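Nurna: a record of mended and restrung jewellery

Hello, and thank you for opening the readme before the spreadsheet, it will save you a fair bit of puzzling.

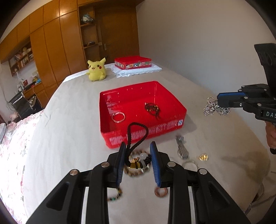
Nurna started as the back pages of a repair book. Paraskevi Liapis kept a mending stall for years, mostly necklaces and bracelets with the odd pair of spectacles on a chain, and wrote every job down in pencil: what came in, what had gone wrong with it, what she threaded it back on to and what she charged. When she gave up the stall she handed me the books in a biscuit tin and said I could do what I liked with them so long as I could read her sevens. I mostly can. Svatopluk Havlíček then offered his own bench notes, which are tidier than hers and a good deal shorter, and typing up the two lots together has been my evening occupation for longer than I care to admit.

What you get

There are 2,951 rows, one for each repair. If somebody brought in three necklaces in one bag, that's three rows with the same ticket number. I had set out to stop at 2,000, but then the last of Svatopluk's notebooks came through the post and it seemed a shame to leave them out.

The files

nurna_repairs.csv is the main table and the only one most people will want.
nurna_words.csv is a little glossary of the names both menders used for knots, findings and threads, with the spellings as written and the spelling I settled on.
nurna_queries.txt is my running list of things I couldn't read or didn't understand. Do have a look if you know your way around a bench, I would be so grateful.

The columns

ticket: the number from the paper ticket. Paraskevi began again from 1 whenever she bought a new book, so always use it together with the next column.
book: a letter and a number, P for Paraskevi's and S for Svatopluk's.
month: month and year where given. The weeks when the stall was shut for August have no entries, so please don't go looking for a missing page.
piece: necklace, bracelet, anklet, earring, brooch, chain, other. Watch straps are under other, along with one dog collar.
materials: whatever the mender wrote, lower case, separated by semicolons. I have left "glass?" as "glass?" all the way through. A mender's guess is worth having, but it is still a guess.
fault: snapped thread, lost clasp, worn hole, frayed cord, loose tassel, stretched elastic, tangle, other.
stringing_old and stringing_new: what came out and what went in. Blank means it wasn't written down. It doesn't mean the stringing was kept; where it was kept you'll find the word "same".
minutes: time at the bench, if noted.
price: as charged, in the currency of the day, with no adjustment for anything.
remarks: everything else, and easily my favourite column. "Told her no more swimming" turns up more than once.

How complete is it?

The fault is filled in for every row. The price is there for 2,215 of them, and the gaps are largely Paraskevi's, who had a habit of doing small jobs for a bag of plums and then writing nothing in the money column (where she did write "plums" I have put it in remarks and left the price empty). Minutes are much thinner. Only 700 rows have them, nearly all from the S books, so anything you work out about how long a job takes is really about how long Svatopluk takes, and he would be the first to tell you he is slow and likes to stop for coffee.

Typing and checking

I typed everything by hand, then read each book back against the screen with a ruler under the line. Paraskevi sat with me for the harder pages of P4 and P5, where the pencil has rubbed. If we couldn't agree on a word it went into the queries file and the cell was left blank. The menders' own abbreviations are written out in full in the table, with the short forms kept in the glossary for anyone who is fond of that sort of thing.

Customers' names, telephone numbers and addresses are not here at all. I took them out before anything went on to a shared computer, and also softened a few remarks that would have told a whole street whose engagement was off. If you recognise a piece of your own and would like the row removed, write to me and I'll do it, no need to say why.

Things to be careful about

These are pieces that people cared about enough to have mended, and that broke in the first place. Please don't read the table as a picture of what people wear. Snapped elastic is very common in it and good silk is rather rare, and I suspect plenty of cheap bracelets simply went in the bin without ever troubling either bench.

The two menders also differ in their words. "Tangle" is a proper fault in the P books with its own price, but Svatopluk would undo a knotted chain while you waited and seldom made a ticket for it. And "cord" in the early P books covers waxed cotton, leather lace and anything braided, with the distinction only creeping in from P3.

Using it

Teach with it, print it, make charts of it, put it on a tea towel. All I ask is that you name both menders, and that if you correct something you send the correction back so the next person has it too. Separators are commas, the text is UTF-8, and the háček in Svatopluk's surname does matter to him, so do check that it survives your software.

Last changed 26 May 2026: book S6 added, glossary entries for tassel caps and crimp covers merged, eleven sevens turned back into ones.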